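The Ferry Money

We use cookies to remember your reading settings and to count visits. Accept / Manage choices

Alžběta Kováčik sold the boat in November, after the last crossing to Vilville. The buyer was a man from Grinham with a beard and a new truck. He offered 2000 and she took it. She had meant to ask for more, but it was cold on the dock and he had the money in an envelope.

He wanted to know about the engine.

"It starts," she said. "Give it a minute first."

"A minute doing what?"

"Just wait with it."

He wrote that down on the back of the envelope after he had taken the bills out.

She walked home by the lower road. The river was high and brown and there was a branch stuck against the pilings, the same one that had been there since the storm. She had been going to pull it out with the boat hook. The boat hook had gone with the boat.

At home she put the money on the kitchen table and made two piles. One pile was 1000, for the roof. The other was for her brother, who had paid for half the boat and then moved away and never asked about it. She took 300 off his pile for the engine repair in the spring, then put it back, then took it off again. She wrote the sum on a piece of paper so he could see how she had got there.

She ate standing up. Soup, and the end of the bread.

The phone rang at a little after seven. It was Šimek from the bakery. He had flour coming on the morning truck to the other side and wanted to know if she could bring it over.

"I sold the boat," she said.

"Today?"

"This afternoon."

"You might have said."

"I'm saying now."

He was quiet, and she could hear the big mixer going behind him. The bridge at Bovon was 11 miles up, and his van did not like the hill. She knew that. Everybody on this side knew about the van.

"Who bought it?" he said.

"A man from Grinham. He wants it for fishing."

"It's too wide for fishing."

"I didn't tell him that."

Šimek laughed, though it was a short one. He said he would ask his nephew about the flour. Then he asked what she was going to do with herself, and she said the roof, and he said after the roof, and she said she hadn't got that far.

When he hung up she washed the bowl. The ticket roll was still in her coat pocket, with the elastic band around it. She set it on the windowsill beside the bell from the dock, which she had unscrewed that morning. It was hers. Her father had put it up before there was any boat of theirs to ring for, when people still shouted across.

She slept badly. At five she was awake, as she was every day, and had her boots on before she remembered. She sat on the bed for some time. Then she went out anyway and down the lower road in the dark.

There was a light on the far side, and somebody was standing under it with sacks at his feet. He raised an arm. She raised hers. It was too far to explain, so she went back up to the house and got the bell, and rang it twice, which had always meant no boat.

The arm came down. After a while the light went off.
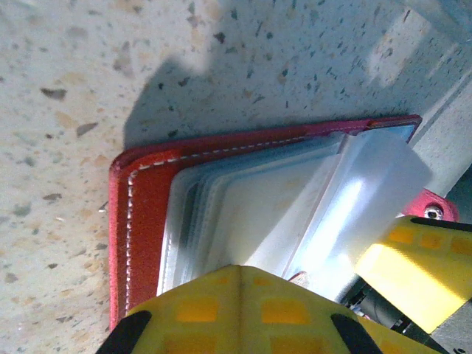
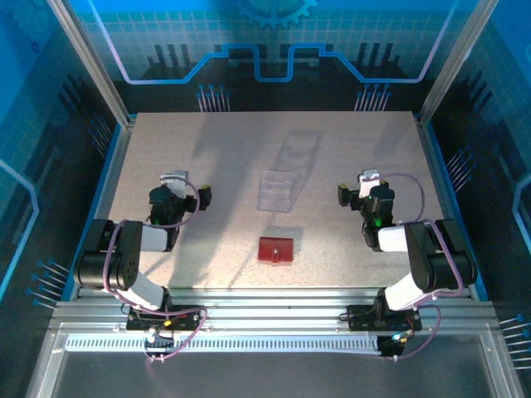

The Bridge at Bovon

Her brother called before the letter could have reached him. Šimek had told him. He did not want the money, he said, but he would have liked to see the boat once more, and was it still green?

"Mostly," she said.

He asked her to keep his half for the roof. She told him the roof was covered. They went back and forth on it until he had to go to work, and it was left that she would drive up over the bridge and bring it to him herself, when the weather allowed.

She went the next morning, in the rain, with the bell on the seat beside her.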